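Juvik Picture Rail System - Set-Up Guide
Section 8: Hanging and re-hanging framed prints

Read this before you open the hardware bag. Covers the Juvik rail with Flernent cords and hooks. If you have the older Picard clips go to section 9, the hooks are not the same and they don't swap.

What you need
Rail, already up and level (section 7)
Cords, one per print, two if the print is wide
Sliding hooks
Pencil, tape measure, soft cloth
Felt pads

8.1 Before you start

1. Clear the floor under the wall. Move chairs, boxes, whatever.
2. Wipe the rail. Dust in the track makes the runners stick.
3. Lay a towel or blanket on a table. Frames go down on that, never on bare wood or glass.
4. Check each frame. Loose corner, cracked front, backing coming away - fix first, hang later.

CAUTION: do not hang anything with a loose back. The print can slide down inside and then the whole thing has to come apart.

8.2 Choosing the spot

5. Pick the wall. Out of direct sun if you can. Paper fades, black ink goes brown. If the room has big windows keep the blinds down for the brightest part of the day, or use the wall beside the windows and not the one facing them.
6. Check the lights next. Long ceiling tubes throw a stripe of glare across glazed prints. Hold the print up at the height you want, step side to side, look for the stripe. Move it along the rail untill the stripe is gone or at least off the picture.
7. Keep clear of glass cabinets and doors. A cabinet door needs its full swing. Open it all the way, mark the floor with tape, stay outside the tape.
8. Mark the rail lightly in pencil.

Black-and-white prints with a thin black border are the easy ones. Leaf drawings, line work, big lettering. They go with anything and you can mix sizes. Lettering does show a tilt faster than a plain picture does, so take your time over the leveling in 8.4.

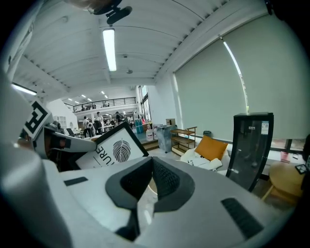
Picard clip owners keep writing in to ask if they can skip the tilt check on small frames. Ines from the Nuvum help page says no, and adds that small frames are the worst, they weigh nothing so a door closing is enough to turn them, and that she puts two pads on the bottom corners of every single one.

Do what she says. Pads are in the bag.

8.3 Fitting the cord

9. Slide the runner into the open end of the rail. Click means it's in.
10. Let the cord hang straight. No twists.
11. Thread the hook on from the bottom, push the button, slide it up. Let go of the button and it grips.
12. Hook height: 600 mm below the rail is a good start for a single print. Adjust to suit.
13. Tug down on the hook, firmly. If it slips take it off and do step 11 again.

NOTE: one cord takes up to 8 kg. Heavier than that use two cords, one near each side, both hooks at the same height. Don't guess the weight, use a bathroom scale.

8.4 Hanging and leveling

14. Stick the felt pads on the back, bottom corners.
15. Pick the frame up by both sides. Not by the top edge.
16. Lower it on to the hook. Feel for the hanger catching before you take your hands away.
17. Stand back. Check against the rail, not the floor - floors lie.
18. Nudge the low side up. Press the pads to the wall for a few seconds.
19. Check agian the next morning. Cords settle a little overnight.

8.5 Changing prints around

Same steps backwards. Lift, don't pull. Leave the cord up if something else is going there. Spare cords get rolled, not folded, a fold stays in the cord for good.

CAUTION: never slide a runner along with the frame still on it. It scratches the wall and can jump the track.

Spare parts
Cord and hook set - part 187
Felt pads, sheet - part 869
Runners are sold with the rail only

Section 9: Older Picard clips, see next page.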